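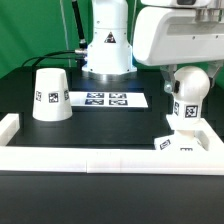 The Ustus top in black, shown with a green backdrop, a marker cup and a printed marker strip.

Ustus Bench Top, Black
by Dornent
Item no. 3386
$394, top only
Legs, backdrop and marker goods sold separately

There are plenty of tables in the world, and we're the first to admit that most of them will hold up a cup. The Ustus is for people who spend their working day looking at what's on a table through a lens, and who have grown tired of a surface that shows up in the picture more than the things they put on it. It's plain, it's black, and it has no logo anywhere on the top face (our own included, which took some arguing around here!). Set something pale on it, like a white cup or a sheet of paper, and the edges stand out nicely against the dark.

We first made the Ustus for a photo studio that wanted a replacement for a very tired door laid across two trestles. They liked it, they told their neighbors, and before long we were cutting tops for teaching labs, measuring rooms, model makers and a fair number of people working in a spare bedroom. Since then 969 of them have gone out of our shop, and we still sand the edges of every one by hand.

The surface

The top face is a matte black coating over a birch core, cured slowly and then left to rest before we pack it. Matte doesn't mean it reflects nothing at all. A strong lamp aimed straight down will still leave a soft patch of light, and we'd suggest moving the lamp off to one side and bouncing it from a wall or a white card if that bothers you. Most people find one afternoon of fiddling gets them a setup they don't touch again for months.

You can tape things to it. Paper tape and the low-tack cloth kind both lift cleanly if you take them up within a week or two. We'd stay away from brown packing tape, and please don't use the double-sided foam squares, which hold on far too well and will take a bit of the coating with them when they finally let go.

Scratches happen. Fine ones rub out with the gray pad that comes in the box, used lightly and always in the same direction. For deeper ones we sell a small touch-up jar, and a customer wrote to us last July to say that a black crayon does nearly as good a job. We tried it on a scrap piece. It's pretty close, although it smears in warm weather.

Size and fitting

Standard depth is 573 mm, and width is cut to order at no extra charge up to our regular limit. Send us the measurement of the gap you have, and tell us whether it's the gap or the finished top you're giving us, as those are two different numbers and we do get them mixed up on the phone. The underside has threaded inserts for the Dornent leg sets, and it will also sit happily on trestles or on a pair of low cabinets.

If you plan to bolt anything through the top, let us know before we cut. We can drill it here with a proper backing board so the coating doesn't chip, and we'll seal the raw edge of the hole while we're at it. Drilling at home is perfectly possible too. Put painter's tape over the spot, go slowly, and drill from the black side down.

Going green behind it

A good many customers pair the Ustus with the Kaneko backdrop, a bright green fabric that hangs from a rail and comes down behind the back edge. The green and the black meet in a clear line, which is handy whether you're cutting out backgrounds later or just want to tell at a glance where the table stops. The Kaneko comes folded, so give it a night on the rail for the creases to drop, or run a cool iron over the back of it.

A small tip on lighting: if the backdrop hangs very close behind your work, green light can creep onto white objects. Pulling the table forward a hand's width or two helps a great deal. So does a second lamp pointed at the fabric alone.

Cups and marker strips

The Breltitz marker goods are made by a small print shop we've bought from for years, and we carry them because they go so well on a dark top. The cup is white and shaped like a cone with its tip taken off, and it stands upside down, wide end on the table, so it's hard to knock over with a sleeve. Square black-and-white markers go around its side. The flat strip has four markers set two over two, and it simply lies on the surface wherever you'd like a fixed reference.

Keep the strip flat when you store it, ideally in the card sleeve it arrives in. A strip that has been rolled will want to curl up at the ends, and you'll be chasing it with tape for the rest of its life. The cup can be wiped with a barely damp cloth. Go around the printed squares gently and don't soak it.

What's in the box

One Ustus top, cut to your width
Gray rubbing pad
Cotton dust cloth
Threaded insert plugs for the holes you aren't using
Care sheet

Looking after it

Dust is the thing you'll notice most on any black surface, and there's no clever way around it. The cotton cloth works well, and a soft brush is better still for the corners. For fingerprints, use warm water with one drop of dish soap, then a dry cloth right behind it. Skip the furniture polish, please. It leaves a shine that looks lovely in a dining room and terrible under a lamp.

Ordering and delivery

Tops are cut in the order we receive them, and we'll write to you when yours goes into the drying rack. They travel flat, with corner guards, and the larger widths really do want two people at the door. Have a look at the corners before you sign. If one of them is crushed, note it on the delivery slip and send us a picture, and we'll cut you another.

Returns are fine on standard widths within 30 days, as long as the top hasn't been drilled. Custom widths we can't take back, but we're happy to trim one down for you if the tape measure played a trick.

Page last updated 11/25/20. Price does not include legs or shipping.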